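Section 4. Setting Up Two Arms for Small Chores at a Bench

This part of the guide picks up once both arms are bolted down and talking to the controller. If yours aren't there yet, go back to Section 3 and take your time with it. I'm Orysia Vasylenko, I wrote most of the Sindalico bench notes, and I've set up this pairing in more rooms than I care to list. You'll find I have opinions about which jobs are worth giving it.

What the pair can and can't do yet

People buy two arms hoping for a spare pair of hands. What you get at the moment is closer to a very patient beginner with thick mittens on. It will pick up a small solid thing, carry it, pass it across and set it down. It will sort parts into bins if the parts hold their shape. It struggles with anything floppy – socks, plastic bags, a dishcloth – and it has no feel for when a screw is about to strip. I keep a Calloway catalog from 1956 on my shelf that promises a kitchen machine to clear the dinner table, and I still clear mine by hand.

So start with the handover. It's the dullest chore in the book and almost everything else is built on it.

4.1 Before you power up

1. Tidy the middle of the table. You can leave things toward the back, and most of us do, but the area where the grippers meet should hold only the piece you're working with.

2. Run both arms by hand through their full swing with the motors off. Watch the cables as you go. A cable that's slack at rest can pull tight when the wrist turns.

3. Check the fingertips. Wiggle each one. If it moves, snug it up now (the small driver in the Ilach kit fits).

4. Put the stop button where your free hand naturally lands. Mine is on the left, and I'm right-handed.

Caution: Keep your fingers out from between the two grippers any time the motors are on, even when both arms look parked. They hold position by making tiny corrections, and a correction can be bigger than you expect.

4.2 Teaching the meeting point

1. Set the speed to 41 on the Stusov panel. The slider goes much higher and you'll be tempted. Leave it for now.

2. Bring the left gripper in first, open, and stop it over the middle of the table.

3. Bring the right one toward it slowly until the tip sits in the space between the left gripper's jaw and its lower finger. You want them close without touching. Crouch down and look from table height too, because from above you'll misjudge the gap every single time. I still do!

4. Save the position. Give it a name you'll recognize next week. I once found a file of mine called "ok2" and had to teach the whole thing over.
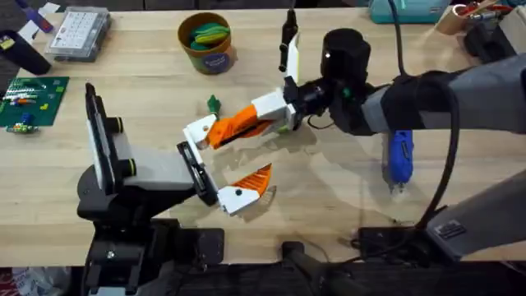

Can two arms like these take over a real chore, such as putting away the dishes?

Dishes are still too much for this setup. You could teach it to move one particular cup from one particular spot, and it would do that nicely for an afternoon. A full rack, with plates leaning on each other and forks lying any which way, asks it to make a fresh decision on every piece, and the software we ship doesn't make decisions that well.

4.3 Your first pass

1. Choose a small, stiff object that you don't mind dropping. Stand it up in the same place each time. A pencil mark on the wood helps a lot.

2. Let one arm pick it up and carry it to the meeting point.

3. Close the second gripper before you open the first. I know that sounds obvious, but the default sequence in older versions has these two steps the other way around. If your software is dated before Jun 15, 2021, open the sequence editor and swap them.

4. Let the second arm carry the object off and put it down.

5. Run it again without touching anything. Then go get a drink of water and run it once more when you're back, as the joints drift a little while they warm up.

Note: If the second gripper closes on air, don't raise the force. Force isn't your trouble. Go back to 4.2 and redo the meeting point with the object in place this time.

Note: Error 1909 means the two arms think they're about to collide. It's often wrong, and you should still treat it as right. Stop, back the right arm off, and clear the message before moving anything else.

4.4 Working up to something useful

When the handover runs cleanly through 80 passes, you can start on a real job. The ones I'd try first are loading a parts tray, sorting toy blocks by color or feeding pieces to someone working across the bench. On the shop floor that last one is the best use I've seen. The person does the fiddly bit and the arms do the fetching, and it saves a sore shoulder by the end of the shift.

For home use I'd hold off. I tried it in my own kitchen in January, with dried beans in little jars, and spent longer resetting jars than I would have spent putting them in the cupboard. It was fun, though, and I'll try again with the next gripper.

Caution: Don't leave the pair running while you're out of the room. A dropped piece can roll under a base and stall the arm against it.

Finger swaps and tip replacement are covered in Section 5.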